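Coltomgate Pottery Open Day: Clay, Soup and a Very Long Hill

I've eaten off Coltomgate plates my whole life (my grandmother had the blue ones, chipped all to pieces) and somehow had never set foot in the place they come from. The pottery opens to the public once a year, in September, and this year I finally got myself on the bus. 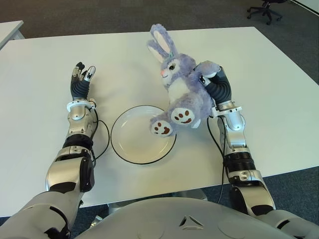 Loukia Spanos
Contributing Writer, Day Trips

Let's start with the bus, because you need to know about the bus. It's the number 31 from Druvurmont station, and it does not go to the pottery. It goes to the bottom of the hill the pottery is on. The driver will tell you it's a five minute walk and the driver is a liar, a very nice one, who also told me where to get coffee. Wear real shoes. I wore sandals and I had clay dust between my toes until bedtime.

You come in through the old cart gate and get a paper map and a sticker. The map is drawn with south at the top for some reason, so I spent my first ten minutes in the staff bike shed. Once you're pointed the right way it's easy enough: clay yard, casting room, kilns, glazing, then the shop, which used to be the stables.

The clay yard smells amazing! Like a basement after rain. They get their clay from a pit at Omoregie, a few miles up the valley, and it sits outside in big heaps through the winter because the frost breaks it up. After that it goes through a mixer and a press and comes out in fat gray cakes you're allowed to poke. Everybody pokes them. There was a man in a suit poking one with enormous concentration, and I had to wait for my turn.

In the casting room you can see how cups get made, with liquid clay poured into plaster molds, left a while, and tipped out again. The plaster drinks the water and leaves a skin of clay behind, and that skin is your cup. I'd always pictured a wheel! There is one wheel in the building, and it's for the classes. The molds live on shelves right up to the ceiling with their numbers penciled on the ends. I asked about number 3637, purely because it was at eye level, and got the whole story: a gravy boat, made for a hotel, ordered once, canceled, and kept ever since in case the hotel changes its mind.

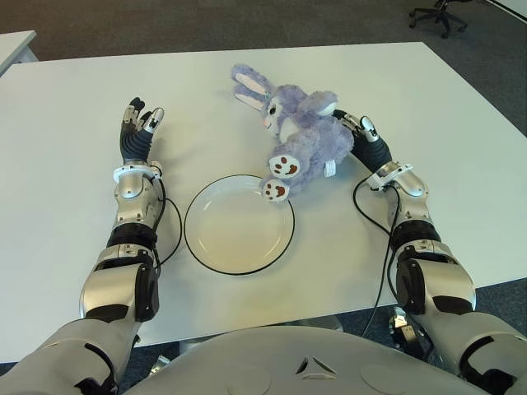

White plate with a thin black rim, and a lavender bunny.

The kilns were the part I'd come for. My guide was Auður Kvaran, who has been firing here long enough to have strong opinions about everyone else's firing. She took us right inside the old bottle kiln, the brick one, which hasn't been lit in decades but still has a shine on the walls where years of glaze vapor settled on the brick. You stand in the middle and look up at a little circle of sky. People went very quiet in there and then a toddler discovered the echo.

The working kilns are electric and look like walk-in refrigerators, so not as romantic, but Auður clearly loves them. She explained that at 600 degrees Celsius the clay has already changed for good and can't be turned back to mud, even though it's nowhere near done. I asked what happens if the power goes out in the middle of a firing. She shut her eyes for a second and said, "We go home and we don't talk about it." Then she talked about it for quite a while. It involved a wedding order.

You can't go near a hot kiln, naturally, but they had one cooled and open with the shelves still loaded, and she showed us the little ceramic cones that slump over when it's been hot enough. They look like melted shark teeth. I wanted one badly. They sell them in the shop! I bought a bent one and it's on my windowsill.

Lunch is in a tent by the canal and it's soup. There's a choice on the board but by the time I got there the choice was leek. It comes in a factory bowl and you hand the bowl back, though there's a price if you'd like to keep it, and the woman ahead of me kept hers with the soup still in it and walked off toward the parking lot. Good bread. Not enough benches, so bring something to sit on.
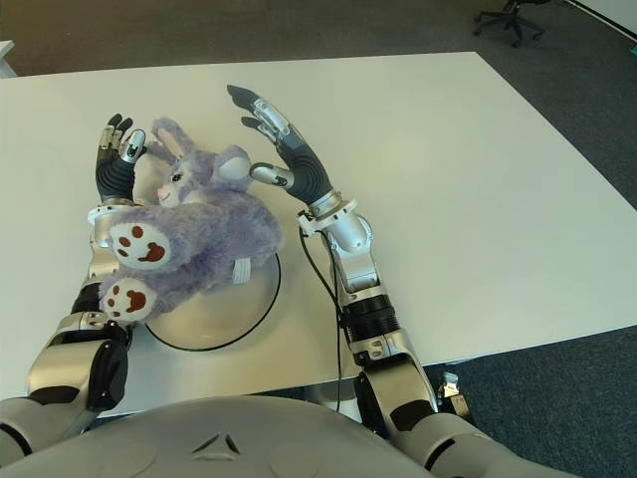 Loukia Spanos

After lunch I did glazing, and I'd tell you to do it the other way around, as the glazing room gets packed by two o'clock. The dipping goes so fast. A plate goes in with a sort of wrist roll, comes out, gets a shake, done, and the next one is already moving. They let visitors try it on a tile. Mine came out with a thumbprint on it and a drip down one side, and the man running the bucket looked at it and said it had character, so I know what he thinks of it.

The banding is what held me longest, though. Putting a thin line around the edge of a plate looks like nothing at all until you watch someone do it by hand. The plate spins on a little turntable, the brush hardly seems to move, and the line just arrives and meets up with itself. I had a go on a practice plate and my line met up with something in the next county.

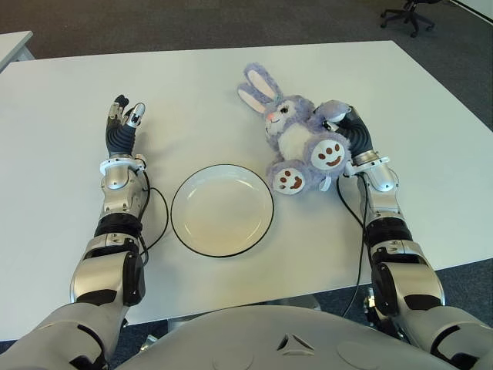
I did ask the bander how long it took her to get good at it. She said her first summer went straight in the scrap bin, and that a tired wrist is worse than a shaky one, so she changes jobs after each tray and does handles for a while. Handles are restful, apparently. The ones I saw being stuck on didn't look restful to me, but I was getting tired by then and possibly not a fair judge.

Which brings me to the shop. Seconds are in the back, down the two steps, and that's where you want to be. Most of the flaws are tiny (a pinhole in the glaze, a foot that isn't quite flat) and the prices are very kind. I got a milk jug, two soup bowls and the shark tooth. They wrap everything in old order sheets, and I've been reading mine, so I can report that someone at a firm called Caltell once wanted a great many egg cups in mustard yellow.

A few practical bits. Booking is only needed for the kiln tour, and it fills up early, so do that first and plan around it. The clay yard is bumpy for strollers and wheels but there's a side path along the canal that gets you to everything except the bottle kiln. Restrooms are behind glazing. Bring cash for the soup tent, cards are fine in the shop.

The last bus down leaves at ten past five from the same stop, on the other side of the road. I caught it with a jug under each arm, or really a jug under one and a bag of bowls under the other, and got a seat next to the man in the suit, who had bought a cake of clay.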